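Tenants wanted for paid study on apartment noise

Brerkari is looking for 200 adults to take part in a study of how people in rented apartments sleep, work and get along with the noise around them. The study runs through October. It is led by Jasmina Grgić, and interviews will be done by Leonidas Panagiotou.

Who can apply

You must be 18 or older and have rented your current place for at least six months. The building must have four or more units. Homeowners and people in dormitories are not eligible. Only one person per household can join.

What you will do

You will keep a short noise diary for two weeks, filling it in each morning before 10 a.m. and again at bedtime. Entries take a few minutes. At the end there is one phone interview, which lasts up to an hour and is recorded with your consent.

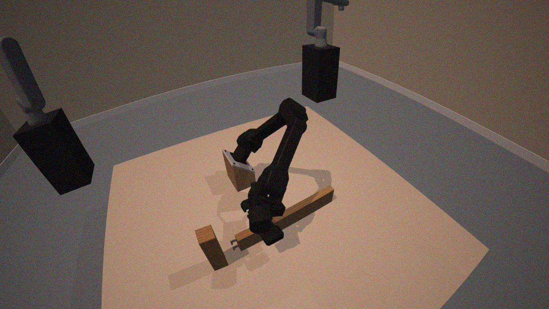 Payment

Participants who finish both the diary and the interview receive $85 by check or bank transfer. If you complete the diary but miss the interview, you will be paid half. Payment is sent within three weeks.

Privacy

Your name and address are stored apart from your answers. We do not contact landlords or neighbors. You may withdraw at any time before your interview is transcribed.

How to apply

Fill out the sign-up form at the Blackburn office or ask for a copy by mail. Include a daytime phone number and the number of units in your building. Questions about eligibility go to Thulani Shabalala at the front desk, 9 a.m. to 4 p.m.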